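Denenholm Shoe Rack — Care and Set-Up Guide
Section 4: Loading the Shelves and Arranging Your Slippers

By now your rack should be standing on its own two uprights, and you have every right to feel pleased with yourself! Putting the shoes on may seem like the part that needs no guide at all, but we get more letters about this section than any other, so please bear with us for a page or so.

Before you begin

Give each board a wipe with a dry cloth. If the rack stands on carpet, press down gently on both ends of the top shelf and see whether it rocks. Carpet settles under the feet during the first days, and a rack that was perfectly steady on the evening you built it may want a small turn of the screws later in the week (see Section 3).

CAUTION: Do not lean or sit on the top shelf while pulling on your shoes. Each shelf is meant for shoes and slippers only.

Arranging the slippers

1. Start with the lower shelf. Bring the pairs together on the floor first, so you aren't hunting for a missing left slipper halfway through.

2. Set each pair side by side with the toes toward the back of the rack. Slides are easy to step into, and just as easy to kick out of line, so let the toes reach well in.

3. Leave a little bare wood between one pair and the next. It looks calmer, and you can get your fingers in when you want to lift a pair out.

4. Move on to the upper shelf. Place one slipper first, then bring its partner over until the two sit close together. Take hold of the slipper by its side and set it down — please don't drag it, as grit under a sole will mark the boards.

5. Step back to the doorway and have a look. Straighten whatever bothers you.

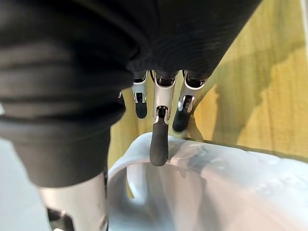
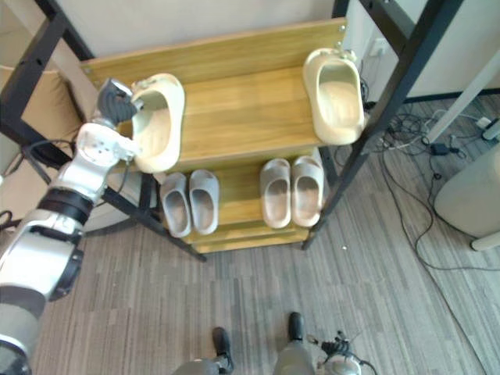

Vega Peñalver wrote to us in June to say that toes to the back never suited her household, because her mother likes to see the fronts of her slippers before she chooses a pair. She turns the top shelf around for her and leaves the lower one as we suggest, and she asked whether that does the rack any harm.

It does no harm whatsoever, and we rather like the idea. The only thing to watch on a tilted shelf is that a slipper with a very smooth sole may creep forward when its heavy end faces you. If you notice this, turn that pair back again.

NOTE: Boots and tall shoes belong on the floor beside the rack. They make the upper shelf top-heavy, and they hide everything behind them.

Weekly care

6. Lift everything off, one shelf at a time, and brush the dust out of the seams in the wood.

7. Check the screw heads with your fingertip. If one stands proud, give it a quarter turn with the hand screwdriver and stop as soon as it feels snug.

8. Let damp slippers dry completely elsewhere before you put them back — a folded towel by the door does nicely.

For wax and replacement screws, ask for care kit 82 when you contact Denenholm. Section 5 covers moving the rack to another room.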